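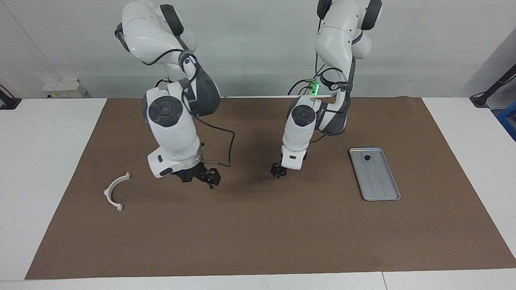 A montagem de uma abraçadeira de duas metades começa pela bancada, antes de se tocar em qualquer parafuso. O procedimento descrito nesta página aplica-se a peças plásticas semicirculares com abas nas extremidades, usadas para fixar tubo ou feixe de cabos. Convém trabalhar sobre uma base castanha ou de outra cor escura que cubra a maior parte do tampo: uma meia-argola branca pousada numa mesa branca perde o contorno e as abas deixam de se distinguir à primeira vista. A peça fica deitada de lado, com a abertura voltada para a direita e as duas abas acessíveis, na metade esquerda da base. A metade direita reserva-se para a montagem.

Material necessário

Duas meias-argolas do mesmo molde
Dois parafusos M4 com porca autoblocante
Quatro anilhas planas
Chave sextavada e chave de bocas correspondentes
Paquímetro
Lâmina de rebarbar ou lixa fina (grão 200)
Álcool isopropílico e pano sem pelo
Segmento de tubo para prova

1. Preparação da superfície

Limpe a base com o pano humedecido em álcool e deixe secar. Grãos de limalha ou restos de plástico debaixo da peça falseiam a leitura de planeza das abas. Se a base tiver os cantos levantados, fixe-os com fita pelo lado inferior. Retire todas as ferramentas da zona de apoio e volte a trazê-las apenas quando o passo o pedir.

2. Inspeção da primeira metade

Verifique o ponto de injeção, normalmente no dorso do arco. Uma saliência neste local não afeta o aperto, mas impede que a abraçadeira assente numa calha. Remova-a com a lâmina, sempre em passagens curtas e no sentido do arco.

Passe depois às abas. As faces de contacto devem ser planas e paralelas entre si. Meça a espessura de cada aba em dois pontos, junto ao arco e junto à extremidade. Uma diferença superior a duas décimas de milímetro indica empeno no arrefecimento. Peças nestas condições rejeitam-se; a lixa corrige rebarbas, não corrige empenos.

3. Orientação

Nos moldes Farina, a face interior do arco tem um ressalto de centragem num dos lados. As duas metades têm de ser montadas com os ressaltos do mesmo lado do tubo. O erro é frequente quando as peças chegam misturadas no saco, e só se nota depois do aperto, sob a forma de uma folga em cunha.

Para evitar a troca, coloque a primeira metade sempre com a abertura virada para o mesmo lado e marque a lápis a aba superior. Apoie a segunda metade à frente dela, com a abertura em sentido contrário, e marque a aba correspondente. As duas marcas devem coincidir ao fechar.

4. Fecho a seco

Junte as duas metades em torno do segmento de prova, sem parafusos. Deve restar uma folga uniforme entre abas, de 2 mm no modelo de referência 694. Com folga nula, a abraçadeira fecha sobre si própria e não aperta o tubo. Com folga maior de um dos lados, rode o conjunto e repita a leitura. Se a diferença acompanhar a peça, o defeito está na abraçadeira; se ficar na mesma posição, está no tubo.

5. Aperto

Introduza os parafusos pelo mesmo lado, com anilha sob a cabeça e anilha sob a porca. Encoste ambas as porcas à mão. A partir daí, aperte alternadamente, meia volta de cada vez, até o tubo deixar de rodar com a força dos dedos. Não use aparafusadora elétrica: o plástico cede junto ao furo antes de a embraiagem atuar.

Aguarde 20 minutos e confirme o aperto. O plástico acomoda-se sob a anilha e é normal ganhar-se ainda um quarto de volta. Não é necessária terceira verificação em instalações interiores.

6. Desmontagem

Alivie as porcas pela mesma ordem alternada. Guarde as metades aos pares, presas com um elástico, com as marcas a lápis visíveis. As porcas autoblocantes não se reutilizam.

Notas

Nas abraçadeiras da série Renon, as abas são mais curtas e a anilha normal toca no arco. Use anilha estreita ou corte uma face da anilha à lima.

A tabela de folgas por diâmetro foi revista em fevereiro por Fulvio De Luca. A versão anterior indicava o diâmetro interior do tubo em vez do exterior e deve ser eliminada das pastas de oficina.

Texto: Ubaldo Ferri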